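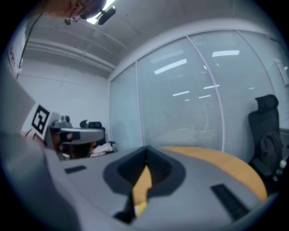 Anneli Nieminen has been building a pair of hand-held grippers for most of a year, and I went to Hononport to ask her whether it was worth it. I should say up front that I doubted it. The plan, which she calls Verari, is to collect enough examples of a person picking things up that a cheap arm can later copy them. There's no arm yet. There are the grippers, gray and chunky, with a V-shaped notch in the middle and black pads on the body, one of them ribbed with fine grooves. She talked about those grooves for longer than I would have thought possible.

"Everybody wants to hear about the learning part," she said. "I spent July on plastic."

Hononport is a shared workshop in the sense that people pay into it and argue about the chairs. Nieminen does most of her bench work at home and brings the parts in when she needs a second pair of hands. The budget was $400 for the pair. She has spent $461, and when I asked if that included the parts she threw out, she thought about it and said no.

So what does it really cost?

"I don't know. More. I stopped writing down screws."

I like her for saying so. A lot of home robot projects I've looked at have a parts list that was plainly written after the fact by somebody who wished they'd spent less. But it does make the claim on her project page, that anyone can build a set on a hobby budget, harder to swallow. She has promised to change the wording. It was still there when I checked on August 15, 2023.

The black-and-white markers on the grippers are there so that software can work out where each hand is. I asked how well that goes. "Fine until you turn your wrist," she said. "Then it's guessing, and it guesses with great confidence." Her fix is to throw out the bad runs. Of 3000 recorded attempts she has kept 676. I said that sounded like a very poor harvest. She said it was a choice – she would have kept more if she were less fussy, and the result would be worse.

Maybe. There is no way to check that until something has been trained on it, and nothing has.

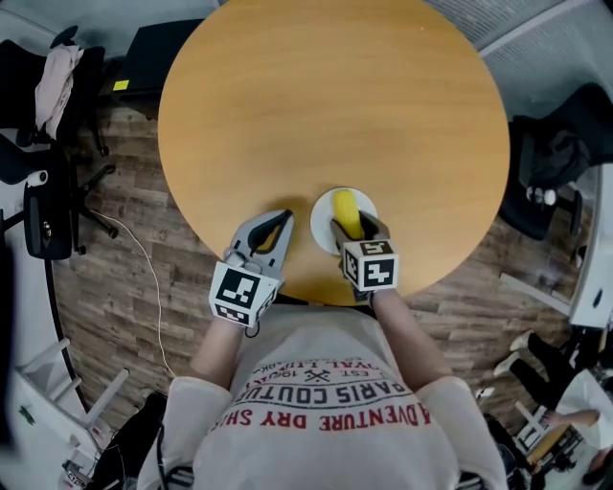
*Verari grippers at the round table: the right one is closed on the yellow corn cob shape, the left one is open.*

The objects she uses bother me more than the markers do. A corn cob on a plate is a friendly thing to grab. It's bright, it has a clear long side, and it sits where you put it. I asked about a wet glass, a sock, a bunch of keys.

"Keys are terrible," she said. "Keys are on the list."

How far down?

"Pretty far down."

Edgars Rimkutė, who did the spring and trigger work on the second gripper, was less patient with me. He thinks I'm judging a pile of parts as if it were a product. "You wouldn't go to somebody's garage and ask why the boat isn't at sea," he said. I answered that I would if the boat had a project page saying it floats. We left it there, and he went back to complaining about the fingers, which he wants made stiffer. Nieminen wants them softer. They have had this fight before and each of them has a gripper set up their own way, so the pair doesn't quite match. I asked whether that would spoil the recordings.

"It could," Nieminen said.

"It won't," Rimkutė said.

I did get to try one. It's heavier at the front than I expected and my hand was tired sooner than I'd like to admit. You learn quickly to come at things slowly and from one side, and that worries me too, as a person wearing one of these stops moving like a person. If the whole point is to record natural hands, I'm not sure mine were natural after the first minute. Nieminen's answer was that the arm will have the same clumsy fingers, so clumsy examples are the right ones. It's the best argument I heard from her, and I haven't found the hole in it yet.

She is looking at an arm from Bemix, secondhand, and hasn't told Rimkutė the price. I asked what she would do if it arrives and all those kept runs teach it nothing.

"Sell the arm," she said. "Keep the grippers. I'd probably make a third one."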